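The Long Counter at Ferkance

By the time the first delivery van backs up to Ferkance, a little after five in the morning, the people on the packing side have already had their coffee and are arguing, in the friendly way people argue before sunrise, over who gets the stool by the heater. Ferkance puts together snack and breakfast trays for offices — 1,506 of them in a busy week in December — and until last year every tray was filled by hand, by people who could do it half asleep and sometimes did.

Then came Plevutent, the robot arm the company leases from Comura, and with it a good deal of worry. I had heard about the worry before I ever visited, so I was surprised to find the talk mostly about chips. A bag of chips, I learned, is a miserable thing to pick up if you don't have fingers. It slides and crumples, and it never lies the same way twice.

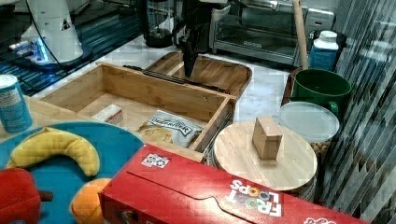

Žukauskas remarked that the chips were fine by her, and that what she minded was the quiet, because she used to talk all shift with the person across the counter and now that person was on the other side of the building checking orders.

I heard the same from others, and I don't think it should be waved away. Nobody lost a job when the arm came in. Of the 57 people on the floor, most kept their hours, and their wrists hurt less than they used to. But the company of the old packing line was part of the pay, in a manner of speaking, and it took management a whole winter to see that. They have since moved two of the checking desks back within talking distance, which cost very little and was the most popular thing they did all year.

The other change is in what counts as skill. The old hands used to be proud of speed. These days they're asked what the arm should try next, and the list they've drawn up goes well past food, into the rods and brackets and wooden boards that any real kitchen is full of.
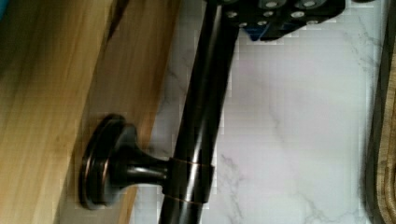 Metal gives it trouble of another kind, the packers told me, and they have plenty of opinions on the right way to come at it — from the side, slowly, the way you'd reach past a hot pan. Someone writes these opinions down now, and they go to Comura at the end of the month. I was shown the notebook, a fat thing with coffee rings on the cover, and then it was time for the second van and everybody got up.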